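Reseña: kit de brazo robótico Wekura para mesa, después de un mes de uso

Compré el kit Wekura con mi propio dinero, a 599 euros, en la tienda en línea de Plitomgate. Lo digo al principio porque en los comentarios de mi reseña anterior me preguntaron si la marca me lo había enviado. No me lo envió. Pido disculpas también por mi español, que no es mi primera lengua, aunque escribo en él desde hace varios años.

Lo que yo buscaba era un brazo pequeño para mover piezas desde unas cajas de plástico hasta una bandeja. En mi taller preparamos bolsas de recambios para máquinas de coser, y es un trabajo repetitivo: coger, dejar, coger, dejar. Mi socia, Nurhan Erdem, había visto funcionar un equipo de Mosoti que cuesta bastante más, y me convenció de probar primero algo modesto.

El paquete llegó bien protegido. Contiene el brazo, la base, la fuente de alimentación, una cámara con su soporte, un juego de tornillos y un cuaderno de montaje. El cuaderno está en inglés y en un español traducido con poco cuidado. En la página donde se explica la conexión de los motores, la palabra "izquierda" aparece donde el dibujo muestra la derecha. Perdí una tarde entera por culpa de esto. Escribí al servicio técnico y me contestó Tumaini Makori al día siguiente, con mucha amabilidad y con el dibujo corregido. Le doy un punto muy alto a la atención, y un punto bajo a la persona que revisó el cuaderno.

El montaje mecánico me pareció agradable. Las piezas encajan sin forzar y los tornillos vienen separados por tamaños. Lo único que no me gustó son los cables de la cámara: son demasiado cortos si se quiere poner el soporte al otro lado de la mesa. Yo compré una prolongación y con ella no he notado pérdida de imagen.

El programa se llama Trernness y se instala en un ordenador normal. Para enseñar una tarea se guía el brazo con la mano y se graban las posiciones. Después la cámara corrige las diferencias pequeñas. Para mi primera tarea grabé 20 repeticiones, como aconseja el cuaderno, y el resultado fue mediocre. Con 174 el comportamiento cambió mucho, y el brazo ya encontraba la pieza aunque la caja estuviera un poco girada. 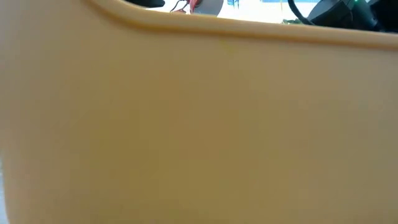

La altura de la cámara es un punto que el fabricante debería explicar mejor. Si el soporte queda muy bajo, el plástico de un recipiente ocupa casi toda la vista y el programa no tiene nada con que orientarse. Una superficie lisa, de un solo color, sin etiqueta ni letras, no le dice nada. Yo pegué unas tiras de cinta de color en las paredes de mis cajas y subí el soporte hasta el último agujero, y desde entonces la calibración termina en el primer intento casi siempre. En el cuaderno se dedica a este asunto una sola frase, y está en el apéndice.

Sobre la precisión, estoy contento con las piezas medianas. Con las bobinas metálicas trabaja de manera segura. Con los tornillos pequeños falla más de lo que yo puedo aceptar, y los dedos de goma no ayudan, son demasiado gruesos. Plitomgate vende unos dedos más finos aparte; no los he probado todavía.

El ruido es soportable. Se oye un zumbido cuando el brazo mantiene una posición durante mucho tiempo, pero hablamos por teléfono al lado sin problema. El peso máximo que se anuncia es de 400 gramos. Con el brazo extendido yo no pasaría de la mitad, porque empieza a temblar y la pieza no queda donde debe.

Un defecto que me molesta: cuando el ordenador entra en reposo, Trernness pierde la conexión y hay que repetir el arranque completo. En agosto salió una versión nueva que prometía arreglarlo. En mi ordenador sigue igual; en el de Nurhan, que es más moderno, ya no ocurre.

¿Lo recomiendo? Para un taller pequeño que tenga paciencia y una tarea sencilla, sí. Para quien necesite trabajar desde el primer día, no, mejor pagar por un equipo ya instalado. Yo me lo quedo.

A favor: montaje, servicio técnico, precio.
En contra: traducción del cuaderno, cables cortos, dedos gruesos, reconexión después del reposo.

Mi nota: 7 de 10. Si los dedos finos funcionan con los tornillos pequeños, lo añadiré a esta misma página.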